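Stusside Stores, Bay 4: Sorting Bin Inspection
Checked by: Conall Ní Chonaill
Comments reviewed by: Catríona Carroll
Period: November

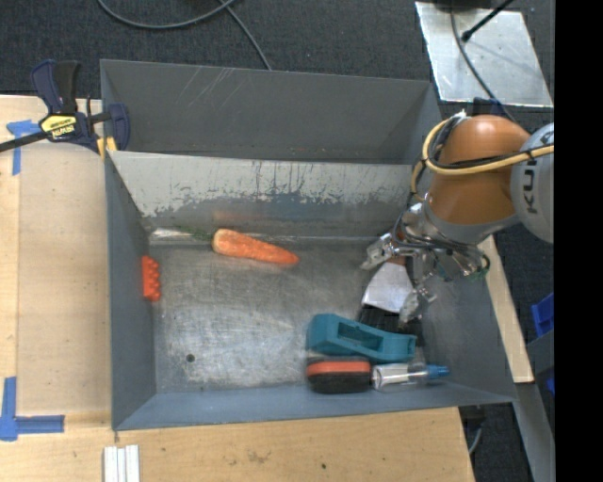
Gray metal bin, Bay 4, contents as found.

1. Bin empty before inspection: NO
The form assumes it will be. I found a carrot, a red-orange toy-like block, a teal thing shaped like a tape dispenser, a black block with a red-orange stripe, a bottle with a blue cap and a flat blade-like piece with bristles or something close to them at one end. Last month's sheet says "clear" for this item. I would like to know which bin that person was looking at.

2. Food kept out of bin: NO
One carrot, stems attached. Please don't write "n/a" here again.

3. Bottles capped and upright: PARTIAL
Cap is on. Bottle is on its side near the front wall. The form gives one box for two questions, so I have split my answer.

4. Blades and thin metal edges covered: NOT PASSED
The pale metallic piece has no cover that I can see. It may well be blunt. I am not going to pass it on a guess, and "looks fine" is not a test.
C.C.: Agreed. Remove it and check the edge on the bench, with gloves.

5. Floor of bin sound: PASS, WITH DOUBTS
Fine scratches all over, plus cloudy rub marks. Tuveck's care sheet calls this "surface wear" and so does everyone else who doesn't want to order a bin. There is a small round hole near one corner. If it is a drain, it should be on the drawing, and I can't find it there.
C.C.: Will ask for the drawing again.

6. Walls and back panels: REFER
Scratches on the tall panel don't bother me. The sloped one does. It has dark streaks running down it and ragged patches where the surface has gone and gray and bluish metal shows. Was told it was "only cosmetic" by Wogan. Wogan also quoted for the last coating.
C.C.: Get a second opinion before we pay for anything.

7. Load within limit (50 lb): PASS
No argument. Nothing in there comes close.

8. Wipe-down log complete: NO
Log shows 78 entries against 200 expected. Several are in the same pen and the same handwriting, with the same time of day. I have not counted those as false, but I have not counted them as proof either.

9. Cleaning product suited to bare metal: UNCONFIRMED
The shelf label says Lito. The label also says "all surfaces," and I have yet to meet a product that meant it. Data sheet requested.

Result: not signed off. Items 1, 2 and 4 can be fixed before the next shift. Items 5 and 6 stay open until somebody shows me paper.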